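To: basketry list
From: Margaux Guillot
Subject: Re: Twill baskets, and what to stand them on

Gunther Sperling wrote:
> Has anyone on the list had luck keeping a tall twill basket in the
> house for more than a year or two? Mine has gone brittle at the base
> and I've swept up bits of strand twice this month. It lives on the
> tile beside the back door. I'm also wondering whether a small break
> partway up the side is worth mending or best left alone.
> Gunther

Oh Gunther, you've asked about my favourite thing in the world, so get comfortable.

Yes to the first question! I have one that came from the Skasovari sale (300 baskets on trestles, I was there at the door when it opened) and it's still going strong after nine winters. The back door is your trouble, I think. Wet boots, mop water, then the heater drying it all out again. Plant fibre hates that back and forth. I moved mine to a shelf in the hall away from the vent and the colour has only got better, a lovely deep honey on the side that faces the room.

As for the base, stand it on something with a lip. I use plain white trays, the shallow sort with rounded corners, and I'm a total convert. A tray keeps the bottom row up off a damp floor, it catches the crumbs, and you can slide the whole thing out to sweep without grabbing the basket by its rim. Mine was a leftover from the Tasis kitchen when they closed. Any tray will do so long as the foot sits flat inside it.

On the break: one little dark gap in a tight herringbone is nothing to lose sleep over. The neighbouring strands hold each other. I'd tuck in a short dampened piece only if the ends are catching on sleeves. The last one I mended took me 37 minutes, most of it hunting for a strip in the right tan, and I enjoyed every bit of it!
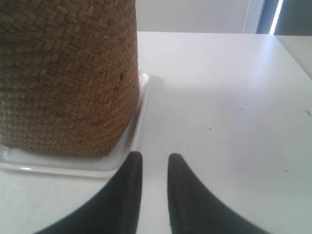
Frauke Kleinschmidt wrote to me off-list that she would leave the gap alone and look hard at the bottom row instead, as a wavy edge down there is normal in a hand-woven piece but a soft one means damp has got in. She presses along it with her thumb every December and lets the basket dry upside down for a week if anything gives. I'd never thought of the thumb test and I've now gone round the whole house doing it.

Gunther, do tell us how high up the break is and whether yours is rattan or seagrass. And if anyone has a source for narrow strips in the paler straw shade, please share it, I'm down to my last bundle.

Margaux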